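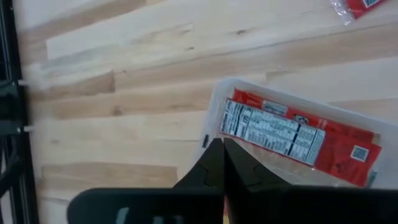

Notes - wrist camera and gripper upkeep, Hastcombe packing cell

Slide 1. Title. Say up front that the talk covers one cell and one arm. Nothing on the pick planner. Umesh Goel takes planner questions after the break.

Slide 2. Layout. Butcher-block top, black frame at the side, arm working over the top. Product is red snack packages, picked out of a translucent tray. The tray is not fixed to the table and sits at whatever angle it was put down. Packages can also lie on the wood outside the tray. The planner has to take both.

Slide 3. Camera view. Point at the screen: both fingers and the top of the housing sit along the bottom of the view. Keep it that way when remounting. The fingertips are the reference for the hand-eye check, and if they leave the view the check will not start. Mount screws are torqued, then marked with paint pen. A broken paint line means redo the calibration before anything else.

Slide 4. Glare. The pale wood throws light back into the upper part of the view. Exposure is locked. Auto exposure was tried in April and the red went dark every time the arm crossed the bright area. Clear wrap gives white highlights of its own, so the mask threshold was set on wrapped stock. Do not retune on bare packages.

Slide 5. Fingers. Black, tapered, closing toward each other at the tips. Procedure:
Power the gripper off at the Relteck controller, not at the pendant.
Wipe both flat faces with a dry cloth. No solvent.
Check the tips for rounding against the Irex gauge.
Replace as a pair. Never one side.
Home the gripper, close, open, close again. Read the gap on the second close.
Finger sets are changed at 90 hours of run time. The longest we let one go was 164, and by then the tips were sliding off the flat packs.

Slide 6. Cables. Bundled and run along the frame, zip ties on the rail. Ties are snug, not tight - the bundle should still turn by hand. Leave slack at the base joint. The Wibisono arm we had before lost its camera link twice from a tie pulled down too hard. Tails get trimmed at the next service if they reach into the work area.

Slide 7. Service record. Last full service 10/11/21. 23 minutes with two people, including calibration. The calibration routine takes 6 of those and needs the table clear.

Slide 8. Open items.
Tray locating pins: drawn, not ordered.
Diffuser over the light: waiting on a bracket.
Spare camera cable: in the drawer, untested.

Leave slide 5 up for questions.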